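Minutes of the monthly meeting, Lallodik Community Choir

Wednesday, 7:15 p.m., upstairs room of the Jirley Library

Present: 14 members, the chair and the secretary. Four members sent their apologies.

**1. Minutes of the last meeting**

The minutes were read and accepted with one correction. In the item on parking, "the back gate" should be "the side gate".

**2. Spring concert**

The chair informed the members that the concert in April was attended by 217 people. This is the best number the choir had until now. The front rows were full, but several guests at the back told us that they could not hear the spoken introductions. It was agreed to ask the hall for a second microphone next time.

The ticket income was $784 after the hall rent was paid. One member asked if the bake sale is included in this sum. It is not. The bake sale money is still in the cash box and will be counted before the next meeting.

**3. Sheet music**

The choir has now nearly 60 folders, and many of them are missing pages. The alto folders are in the worst condition. A discussion followed about whether to make new copies or to buy a new set from Koretti Music. The shop offers a lower price if we order before the summer break. Two members were of the opinion that we should first collect all the folders from home, as there can be more complete sets than we think.

Decision: all members bring their folders to the next rehearsal. The order from Koretti Music is postponed until then.

**4. New song in Vietnamese**

The program group proposed a short lullaby from the Tạ collection. The melody is simple, but the pronunciation will need time. The tenors asked for a recording with slow speech, so that they can practice in the car. The secretary will write to the publisher and ask if such a recording exists. If there is none, we will look for a speaker of the language in the town.

The proposal was accepted with eleven votes for, two against and three abstentions.

**5. Rehearsal room**

The library will paint the upstairs room during the summer. We were offered the reading room downstairs, but there is no piano. The small keyboard can be used, provided that somebody brings the stand. It was also mentioned that the downstairs windows must be closed before 9 p.m. on account of the neighbors.

**6. Membership fee**

The fee stays at $75 for the year. Students continue to pay half. A member suggested to allow payment in two parts, and there was no objection. The new form will have a box for this.

**7. Other matters**

- The black music stands must go back to the cupboard after each rehearsal, and not stay in the corridor.
- The key to the cupboard is again with the library desk.
- A member asked about a summer picnic. The question was moved to the next meeting.

The meeting was closed at 8:50 p.m. The next meeting will be in the same room, if the painting has not started. Otherwise we meet downstairs.

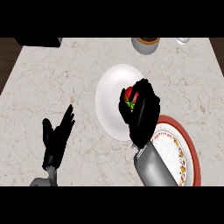
Members who wish to add an item to the next agenda are kindly asked to send it to the secretary one week before the meeting.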